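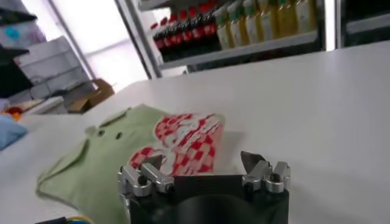 Light green garment with checkered graphic, laid out on the Rikovari 7 table.

Rikovari 7 Folding and Presentation Table
Product code: RKV-724
Range: Rikovari shop and stockroom furniture
Supplied by: Markov Leite

The Rikovari 7 is a freestanding white table for folding, checking and re-presenting garments on the shop floor or in a stockroom. It is intended for mixed retail, where clothing is handled close to grocery or drinks shelving and a separate folding room is not available. The top is a plain rectangle without raised edges, so sleeves and hems can hang over the side during a fold and be drawn back without catching.

The working height is fixed at 90 cm. Most adults can fold at this height with the elbows slightly bent. The top is supplied in white only. Dark threads, lint and loose buttons show up against it, and pale garments remain easy to see under normal shop lighting. Coloured tops were offered on the previous model and have been withdrawn.

Surface
The finish is smooth with a low sheen. Cotton jersey and piqué slide on it with light hand pressure but stay put when released. Printed and appliquéd areas should be turned face up for the last fold. Clean with a damp cloth and mild detergent. Do not use abrasive pads or solvent cleaners, and do not iron directly on the top.

Recommended fold for short-sleeved polo shirts
Fasten the buttons and lay the shirt face down. Smooth from the collar towards the hem. Bring each side in by the width of the shoulder, turning the sleeve back along the fold. Fold the hem up to just below the collar in two stages, then turn the shirt over. The collar, the placket and at least part of any chest graphic should be visible on the finished face. Children's sizes normally need one stage only.

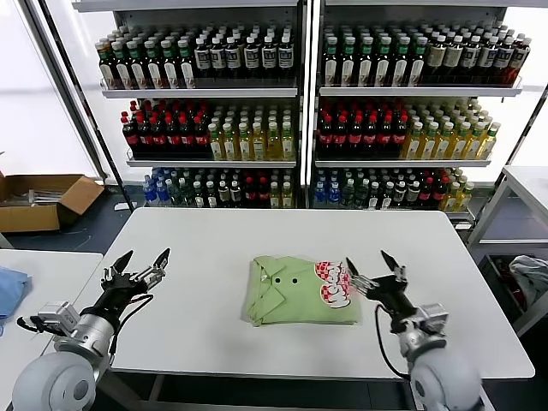
Positioning and clearances
Allow at least 100 cm between the table and the front of any shelving if customers will pass through. Where the space is for staff only, the table may be placed closer, provided that the lower shelves can still be restocked. Align the long side of the table with the shelf fronts. The feet adjust for uneven floors and should be checked again after the first week of use.

Folded stock should be kept to one side of the top, leaving the rest clear for the next garment.

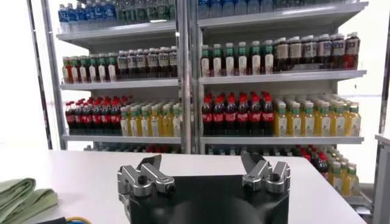
A single operator will generally work from the long side facing the shelves and stack finished items to the left or right according to preference. Two operators should stand at opposite ends.

Accessories
Omora clip-on size rail, white
Omora fold board, adult and child sizes
Replacement adjustable feet, set of four

Delivery and assembly
Delivered flat. One person can fit the legs, but two are needed to turn the table upright. Tools are included. Orders placed in December are dispatched in January.

Trade enquiries and spare parts: Lacey Hartley, Markov Leite sales office. Please quote the product code.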